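Five weeks into the new folding line at Haltomar and I still fold my own sweaters the old way at home — sleeves in, bottom up, done. My hands just do it.

At work it's another story. We used to send out about 3,000 pieces a shift, all by hand, and now the Dellberg machines take most of the plain stuff. 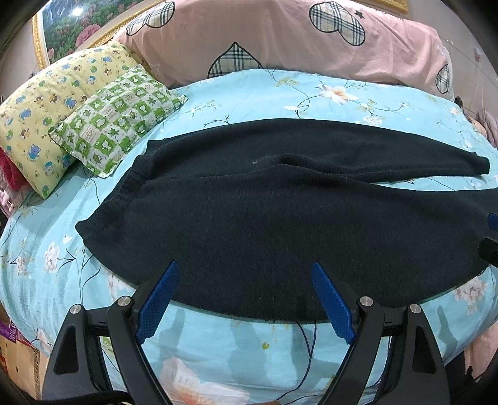

Roland Oakley, who trained me, got moved to the exceptions table in the first wave. He gets the knits, the stretchy things, anything dark that the sensors can't make sense of. He says it's the best job he's had there (he also says his neck hurts, so go figure!). I'm on it 2 days a week and I like it more than I expected, though I do miss the talking. You can't chat over those fans.

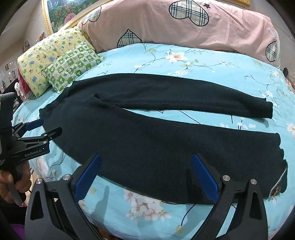
Did anyone lose their job? None of the regulars did, but the summer temps weren't called back, and I think about that a lot. They're supposed to tell us in July whether pants go over to the machines too. I've got my guess, and Roland has a different one.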